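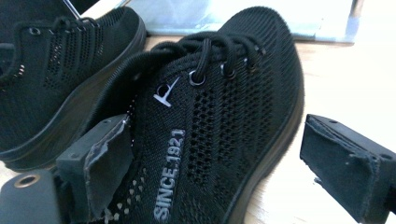
Black knit trainer between the fingers, left pad on the upper, right finger clear of the sole.

2025-09-21, Trundo grasp stack, contact labelling

Contact labeller still marks a grasp as closed when only one finger touches. It takes finger width and compares it with the object mask, and on dark mesh the mask bleeds into the black finger block. Pad and upper get merged, the sole side gets its gap filled in, and the label comes out as two-sided contact.

Ran the July build against the Balldale shoe set: 2000 clips, 569 with the wrong contact state. Most of the bad ones are black uppers. Pale shoes hardly appear in the list.

Changes today:
- finger masks now come from the width reading and the calibrated finger model, no longer from the segmenter
- contact decided per finger, with left and right logged as separate fields
- strip between finger and sole checked for table colour before the gap is closed
- eyelets masked out of the feature tracker; highlights on the metal slide as the view moves and pull the pose with them

Printed lettering on the side holds up well as a tracking feature. Left it in. Perforated panel is poor, the matcher jumps by a cell or 2 along the grid.

The second shoe of a pair is still joined to the first where the dark parts overlap. Tried splitting on the sole edge with the Chiu depth filter. No use at this range, left off.

Rerun queued on the Istbridge machine, first 1000 clips only. Old labels kept in a separate folder until the diff has been read. Planner untouched.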